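Ackermann countertop drawer cabinet, light wood – four stars from me

Bought this in September after the counter got out of hand. Teabags, clips, rubber bands, all of it living in a bowl. Paid 90 plus shipping, from Lonadel. Came flat, mostly. Handle separate in a bag.

Assembly – fine. One evening, one screwdriver. Instructions are tiny drawings and step four shows the slide upside down, so dont trust it. Look at the actual slide. My neighbor Noémie Chauvin has the Tellby one for 200 and it goes together faster, but hers has a plastic runner and sticks when the kitchen gets steamy.

Wood is good. Smooth, no splinters. Back panel thinner than I'd like. Feet could use felt, bring your own.

Wipes down easy. Tomato sauce left a faint mark on the side, my fault, two days before I noticed it.

Same corner of the kitchen for all three.

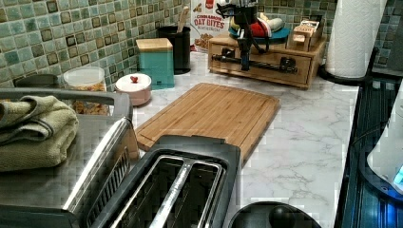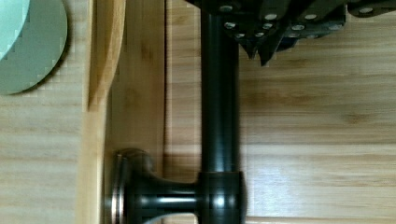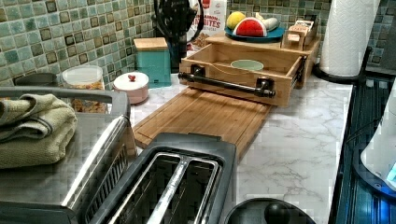
The drawer is what sold me. Full width, deep enough for tea boxes on their side, pulls out far without tipping – I've leaned on it by accident, nothing. With it open you get the dark bar handle across the front, on two square brackets, and the metal slide down the right side. Slide is the best part of the whole thing. Handle screws loosened after a month, quarter turn each and ok since. The top is flat so a fruit plate and the little packet holder go up there, side by side. Wouldn't put a mixer on it. Would I pay 90 again, yes. Would I pay 200 for the bigger Ackermann with two drawers... maybe, if they fix teh instructions.

Losing one star for the back panel and step four.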